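Wrapping presents at the back of a Kostdale shop

The owner of Munddale, a little gift shop in Kostdale, starts talking about paper before I've got my coat off. She has wrapped for customers since July, 14 years ago, and she still gets a kick out of it. "I love a box!" she tells me. "Give me a box with proper corners and I'm happy all afternoon."

She wraps around 3000 gifts a year, most of them between four o'clock and closing. Her favorite color right now is light purple, and she lays the sheet out on the diagonal before anything goes on top of it.

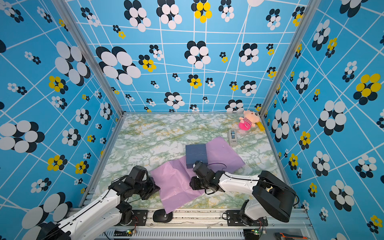 A navy box on a light purple sheet, with the tape dispenser to the right.

I ask about the wrinkles, since my own parcels always look slept in. She laughs. "Oh, let it wrinkle! Some sheets come to you creased and you work with them. Pull it snug over the long sides first, then fold the ends, and most of the creases go where you want them."

She's just as keen on the surface underneath. The marble pattern, with its green patches and thin orange veins, was her pick out of a Drellis catalog, and she fought for it. 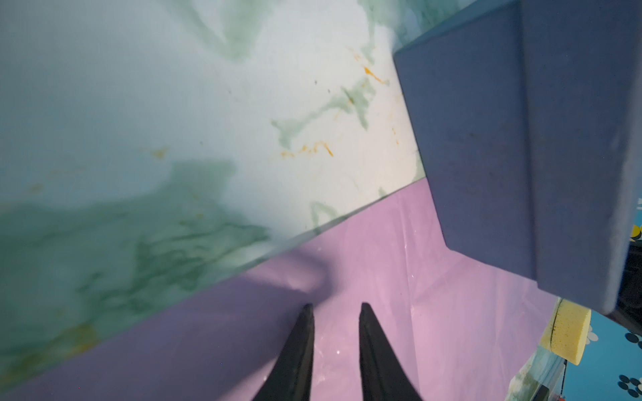 "Everybody told me to get plain white," she says. "But I look at this thing all day long, and I wanted something with a bit of life in it! You can still see your edge fine against it."

Her tape rule is 3 pieces per box, no more. The record is held by a birthday order for a family on Magaña Street, 189 favors, all tied with ribbon. "My thumbs were sore for a week," she says, "and I'd do it again tomorrow."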